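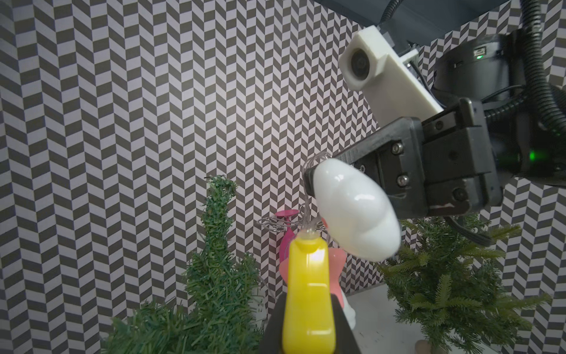 Skekside Robotics Teaching Group – Handling Lab, Handout 3

Setup and care of the two-arm tabletop cell
Prepared by Ikhsan Ngau. Revised Aug 25, 2024

Scope
These notes cover the start-of-session checks on the Fletley cell. The practice task is handling a string of fairy lights among small artificial trees. Programming is covered in the Avo notes.

1. Gripper
With the arm powered down, check the screws on the gripper plates by hand driver. Do not use thread lock on these screws. Wipe the fingertips with a dry cloth. Close the fingers on the test block and read the gap on the Kandasamy gauge. Log the reading under code 135.

2. Wrist camera
The camera sits in a 3D-printed bracket. Look for cracks at the mounting holes – printed parts fail there first. Clean the lens with lens tissue only. If the bracket has been removed, repeat the hand-eye calibration before any motion.

3. Cables
Move the wrist slowly through its full range in jog mode. The corrugated cables must not pull tight or rub on the housing. Check the thin gripper cable separately.
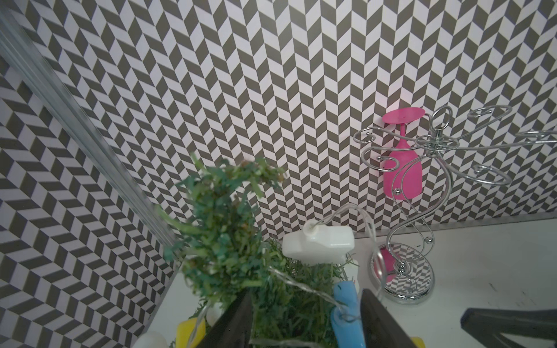 4. Light string
Thin clear wire is hard for the camera to pick out against a patterned wall, so grasp points are taught on the light covers. Leave slack between the two arms. If the wire catches on foliage, stop both arms, open one gripper and free the wire by hand with the motors off.

5. Faults
Code 84: gripper did not reach the commanded width. Clear the fingers and home the gripper.
Code 183: camera link lost. Reseat the connector at the wrist, then restart the camera node.

Enter all faults in the cell log, including those cleared on the first try. The April log sheets are kept in the same binder.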